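Session notes: gathering demonstrations in the simulator

10 Nov 2022
By Jong-dae Geum
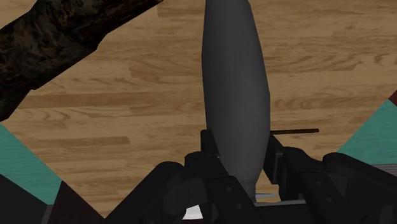
Lovudora wrote in after last time to ask why we bother collecting so many examples when a person gets the idea of a grasp after two goes. Fair question! A person turns up with years of picking things up behind them, and our policy turns up with nothing at all, so most of what you collect is there to fill in what you already know without thinking.

The grasp in the simulator view is on the narrow end of a long grey shape, one finger on each side, with the widest part well clear of the fingers. I like these for teaching because the shape tapers. If you close a bit further along, the gap between the fingers is different, the angle is different, and the learner needs to have met both. So please don't find one comfortable grip and repeat it all afternoon (I did exactly this in June and had to bin the lot).

What we store for each episode: the camera images, the joint positions, the finger opening and the command you sent. Everything gets stamped with the simulator clock, never the clock on your own machine. Valtonen's first batch mixed the two and the commands ended up lagging the images, and you really can't see that by scrolling through pictures. Plot the finger opening against the close command and it jumps out at you.

The set so far has 1,690 episodes, of which 111 are marked as failed. Keep the failed ones! Give them the right label and leave them in their own folder. We won't train the plain imitation model on them, but we'll want them in a couple of weeks when we get on to telling good grasps from bad ones.

Some things that came up while people were driving:

Pauses. If you stop to think, the learner sees a robot that stops for no reason, and then it copies you. Have your think before you press record. Short hesitations are fine, we trim those.

Starting positions. Let the script shuffle the object and the arm. When people shuffle by hand they drift back to the same few spots, me included.

Backgrounds. The wood-grain floor is lovely but it's only one floor. Winer has been swapping textures between batches and I'd like everybody to do the same from now on, otherwise we're partly teaching the model about planks.

Splitting. Hold out whole batches for testing. Neighbouring episodes from one driver look so alike that a random split will flatter you badly.

For next time, each pair records 17 episodes, replays them from the saved commands and writes down where the replay and the original part company. Bring the plots, even the ugly ones.

Recent notes
Setting up the Trundar simulator
Labelling failed grasps
Reading a finger-opening plot
Why replay drifts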